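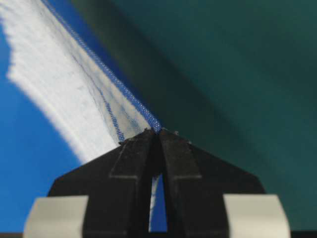
Wrist view: finger tips closed on the blue trim at the edge of a white fabric piece.

Saretau towel-handling set: data card and equipment notes

Summary
Saretau is a set of teleoperated cloth-handling episodes recorded on a two-arm bench cell. This card covers the contents of the release and the equipment needed to run a matching cell. It is written for labs that are putting together a purchase request and want line items before they want model scores.

Contents
Each episode has one fixed camera stream, one wrist stream per arm, joint positions and gripper opening. Episodes are stored one per folder. Streams are recorded at 30 frames per second and share a common clock. Failed grasps are kept and tagged.

What to buy first
Arms and grippers take most of the budget and have the longest lead time. Our arms came through Gallegos and took 7 weeks from order to delivery. The stands and camera mounts came from Skovier in 6 days. Place the arm order before the bench is built, but after the bench drawing is fixed, as the base plates are drilled to match it.

Fingers are a consumable. The tips scuff and pick up lint, and grip on thin hems drops as they wear. Budget 8 spare pairs for the first year. Fingers from different batches should not be mixed on one arm.
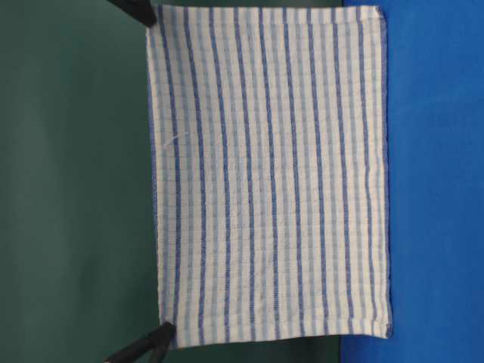 Fixed view: striped kitchen towel held by two corners on its left side.

Cameras
The fixed camera needs to see the full towel and both finger tips at once. Check this with the largest cloth you plan to use, at full stretch, before paying for a lens. Wrist cameras are cheap by comparison, but the cables are not - flex-rated cable should be its own line in the request.

Work surface and cloth
Plain, saturated backing colors make hems easier to segment. White or cream towels with colored stripes show fabric direction well. Buy cloth in one lot and keep part of it unopened, so that later sessions can be compared with earlier ones.

Often left out of the request
Light fixtures with fixed output
Storage for raw streams, plus one full copy
Emergency stop wiring and inspection
Operator hours, including practice time that yields no usable episodes

Software
Logging and replay use the Trumovia recorder. Calibration files are included for our cell only. A new cell must be calibrated again after any arm or camera is moved.

Known limits
All episodes come from a single cell. Lighting was not varied. The card gives no prices, as quotes differ by region and by order size.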